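The Ferri Allowance

The tide tables for Hamamus were off by seven minutes, and Rosalba Bassi had known it since September. She had reported the error on the standard form. The form came back stamped, with a note asking her to state which seven.

She worked alone at the Sernimel gauge house. The float rose and fell in its pipe, the pen moved on its drum, and every 30 days she changed the paper and mailed the old sheet to the Omanness office. The office compared it with the printed tables and entered the difference under Ferri, after the man who had first allowed for it. The Ferri allowance had stood at zero for as long as she had held the post.
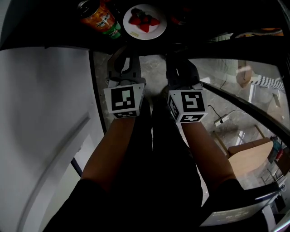
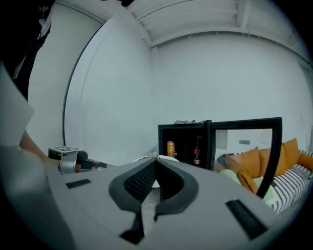
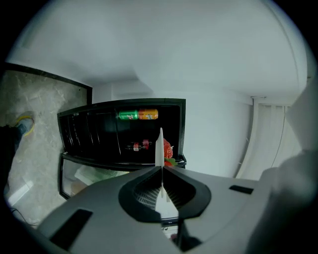
Hand-held grippers in the first two pictures; an open black cabinet in the third.

She checked the clock first. It agreed with the time signal. She drained the pipe, scraped the inlet, and weighed the float on the kitchen scale – 3,500 grams, as marked on its collar. She put it all back together and waited through two tides. The water still came late.

On 25 April 2023 she took down the old ledgers and read them in order, beginning with sheet one. The early hand was small and upright. At sheet 672 the ink changed from black to blue, and beside the high water mark someone had written: late again, have adjusted clock.

She read the line twice. Then she went through the next sheet, and the one after it, and found no entry showing that the clock had been put back.

The time signal came from Omanness by wire. Omanness set its own clock from the Hamamus harbor bell. The bell was rung by the table.

Rosalba took out a new form. Under Nature of Fault she wrote "Time." Under Extent she wrote "General," and she left the box for the Ferri allowance blank. The mail boat was due at noon. She put on her coat at noon and walked down to the landing, where she sat on the wall for seven minutes until it came in.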